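Vistis: building-use complaint records, README

What it is

Vistis is a table of complaints made to a city building office about what people are doing inside buildings that were approved for something else. The flat that is a dental surgery. The warehouse that is a nightclub until the rent is due. The garage with a letterbox, a doorbell and three bicycles outside it. There are 2,000 rows, each one a single complaint, with the wording cleaned up and the swearing left in where it was doing useful work.

It was put together because the public search page for these records lets you look up one address at a time, and then logs you out.

Files

complaints.csv — the main table
outcomes.csv — inspection visits, joined on complaint_id
codes.txt — what the use codes mean, as far as anyone has written it down
Quinlan/ — the scripts that tidy addresses
Faline/ — the scripts that strip out names and phone numbers

Columns in complaints.csv

complaint_id: a number. Not sequential, whatever it looks like.
filed_month: month only. Days were removed, as a day plus a street is often enough to work out which neighbour rang up.
approved_use: what the certificate says the building is for.
alleged_use: what the caller says it is for. Free text, with all that implies. "Band practice, if you can call it that" is a real value.
status: open, pending, inspected, closed, or blank. Blank means blank.
district: one of 9. District 4 was split halfway through and we have kept the old boundary.
fire_flag: yes if the complaint mentions blocked exits, missing alarms or wiring. It records what was said on the telephone and should never be read as a finding. 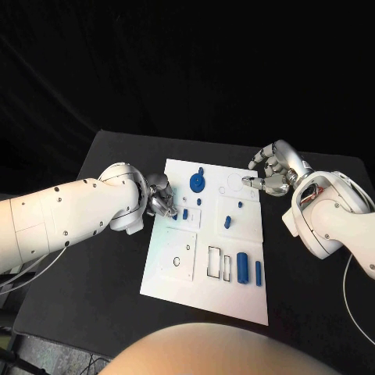
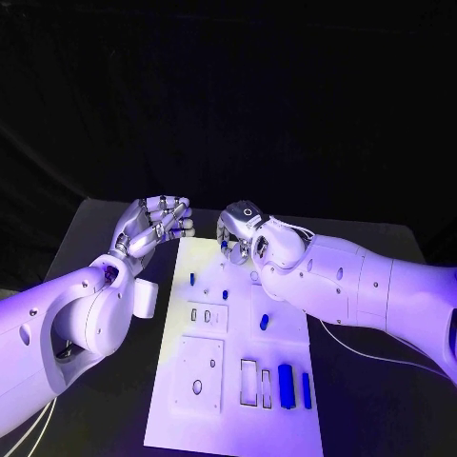
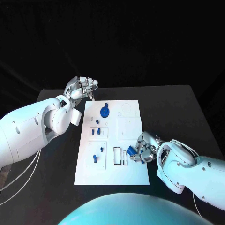
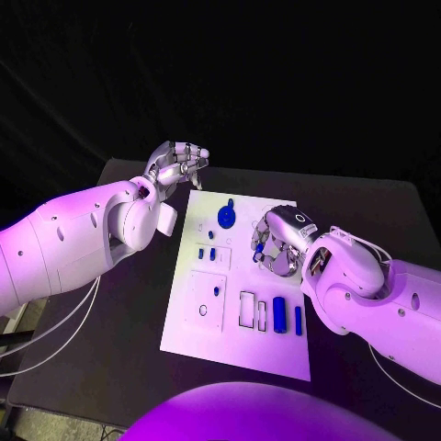
How the tidying works

Quinlan takes the address as typed and tries to match it to the parcel list. It handles the usual trouble: missing unit numbers, "rear of", and streets that changed name in the seventies and are still called the old thing by everyone who lives there. It gave up on 55 rows. Those have parcel_match set to none, and the address field has been emptied to stop people guessing.

Faline runs afterwards and removes personal details from the free text. It is cautious to the point of rudeness. If a complaint mentions Rose Street, you may find it mentions [REMOVED] Street. We chose that over the other kind of mistake.

Run them in that order. Running Faline first leaves Quinlan trying to find a parcel on [REMOVED] Street, and it will try for a very long time.

Known problems

A complaint is a complaint. Some are right, some are wrong, and some are two people arguing about a parking space by other means. Please don't count rows per district and publish a league table of wickedness. Districts with more phone calls have more complaints, and that is most of what such a table would show.

"Closed" covers at least three things: the inspector found nothing, the inspector found something and it was put right, or the inspector couldn't get in. The outcomes file separates these where the notes allow. Often the notes say "n/a".

The use codes were revised one May without an announcement. Rows from before and after are both present, and code 31 means "storage" in the first lot and "assembly, small" in the second. There is an old_code column for anyone who needs to care about this — sorry.

Updates

The table is rebuilt when the building office puts out a new extract, which happens when it happens. Use the Follow button on the project page if you want to be told. Corrections are welcome, preferably with a complaint_id attached. Requests to have a rival landlord added are not.

Terms

Free to use and share, with credit to Vistis. Don't try to identify callers. If you think you have identified one by accident, send us the complaint_id and we will take the row down while we look at it.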